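Zareo Review: A Fact-Checking Add-on That Wants to Read the Internet With You

By Inna Hnatiuk
24 July 2021

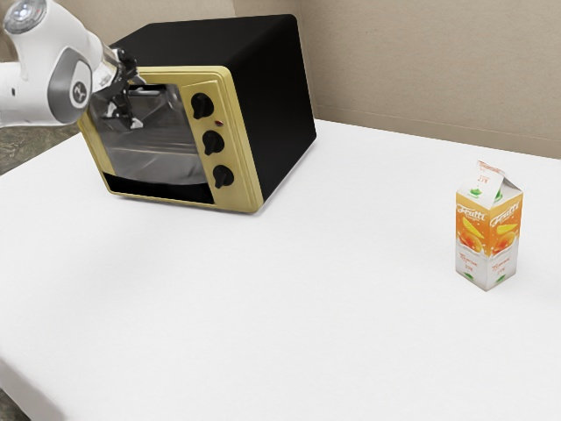
A black toaster oven with a gold-yellow front on a white table, in a computer rendering.

In January my editor asked me to stop complaining about false posts and try a tool against them. I chose Zareo, a browser add-on made by a small company in Urudton. It looks at posts and shared links on the big social platforms and puts a colored mark near each one. Green means the source is known and the claim was checked before. Yellow means the account is new or behaves strangely. Red means the same text or picture was already found to be false.

I used it every working day until this month, on a laptop that is not young. Installation was easy. You make an account, choose your languages, and decide if Zareo may read comments or only main posts. I recommend only main posts. With comments turned on, the page became slow and my fan was louder than my radio.

What it does well is old pictures. People like to take a photo of a flood from one country and use it for a flood in another. Zareo found such cases very quickly, and it always gave me a link to the earliest copy it knows. This part alone saved me many evenings. The account check is also good. If you click the yellow mark, you get a small card with the date of registration, the posting hours and the number of earlier names. I wish the platforms would show this by themselves, but they have no hurry.

With video it is weaker. I kept a notebook and tested 164 posts which I had checked by hand first. Zareo gave the wrong mark to 39 of them, and most of these were short clips with changed sound. It also does not understand satire. One humor page that I follow received red on everything for a week.

My colleague Brayden Beaudoin tested it in French and was less happy than me. He says the French list of sources is thin, and local newspapers get yellow only because they are small. I saw the same problem with Ukrainian regional sites. You can report a wrong mark, and I did it often. I received an answer two times – both polite, both saying the team will look.

Now about privacy. The add-on sends the address of each post to the company's server. The policy says these records are deleted after a month, and Mahsa Esfahani from the Zareo support desk confirmed this to me by email. I could not check it from outside. If you work with sensitive sources, use a separate browser profile.

The free plan allows 2580 checks in a month. For me it was enough, except in one very busy week. The paid plan adds export to a table and a shared list for teams. The rival product, Drerell, has nicer design and handles video better, but it does not show where its decision comes from, and for this reason I stayed with Zareo.

I would give it to a journalist or a teacher. To my parents I would not give it yet – they would believe every green mark.

Filed under: Reviews, Online Safety, Social Media

Recent stories
Drerell adds voice matching to its desktop app
Myrtle Fitzsimmons: Why I left three group chats
In-ho Joo on moderating a forum at night
Noh password manager, tested on an old phone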